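Urau's library is dropping late fines, and I owe it an apology

16 February 2018

I have a confession. There is a cookbook on the shelf over my stove that belongs to the Urau town library, and it has belonged to the Urau town library the whole time I've had it, which is long enough that the due date is stamped in ink. I stopped going in because I was embarrassed. Then I was embarrassed that I'd stopped going in. You know how that goes.

So you can imagine how I felt when I heard that starting in April, the library won't charge late fines on anything. Books, movies, the board games with half the pieces missing, all of it. And if you already owe money, that gets wiped too!

I went over to talk to Iresha Bhuiyan, the head librarian, and I'll admit I left the cookbook in the car until I was sure she was telling the truth. She was. She told me the library took in a bit over nothing from fines last year once you subtract the cost of mailing out all those notices — the number she gave me was 200 dollars, for the entire year, for the whole town. Meanwhile there are 3000 cardholders, and a good chunk of them can't check anything out because of what they owe.

"I have parents who won't let their kids get a card," she said. "They had a fine when they were kids themselves, and they still think we're going to come after them for it."

The old rule was 15 cents a day per item, and your card got blocked once you hit five dollars. That doesn't sound like much until you picture a family with three kids and a stack of picture books each, and then somebody gets the flu and the books sit under the couch for a couple of weeks. One mom I met by the copy machine (she was printing permission slips and didn't want her name in this) told me her card had been blocked since her son was in kindergarten. He's in fourth grade now. She had been paying for used paperbacks at the Drirkard Road thrift store instead, which is fine, but they don't have a lot of books about sharks.

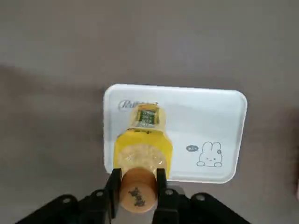
So what happens if you just never bring a book back? After 40 days the library counts it as lost and bills you for the price of a new copy, and the bill disappears the minute the book turns up.

That last part is important, and I asked Iresha to say it twice so I'd get it right. You're still on the hook for things you lose or wreck. If your dog eats a hardcover, you're buying a hardcover. What's going away is the daily charge for being slow, and I am very, very slow.

Not everyone is thrilled. I stopped for coffee at Skorkeo on the way home and the man ahead of me in line had plenty to say about it. His feeling was that he has returned his books on time his entire life and now it turns out he could have taken it easy. I get that! I'd be a little sore too. He also figured the new mysteries would never come back, and that he'd be waiting until summer for a turn with them.

Iresha has heard that one. New releases will keep their shorter loan, and if someone else has a hold on a book you've kept past its date, you can't borrow anything more until you return it. She thinks that will move things along faster than 15 cents ever did. Renewals are changing too — everything will renew by itself, twice, as long as there isn't a line for it.

The library board voted on all this last month after one public meeting, where the longest discussion was over whether the big print puzzle books count as books if people write in them. (They do. Please stop writing in them.)

If you have old fines, you don't need to fill out a form or come in and explain yourself. Blocked cards will be switched back on automatically. If your card is so old that it has the name of the former branch on it, the one on Sivakumar Street, bring it to the front desk with something that shows your address and they'll print you a new one while you wait.

You can also bring overdue stuff back right now, before the change kicks in, and they won't charge you for it. The outside drop box is open all night for those of us who would prefer to do this under cover of darkness.

I went back out to the car and got the cookbook. Iresha looked at the stamp, looked at me, and asked if the lentil soup was any good. I told her it needs more garlic.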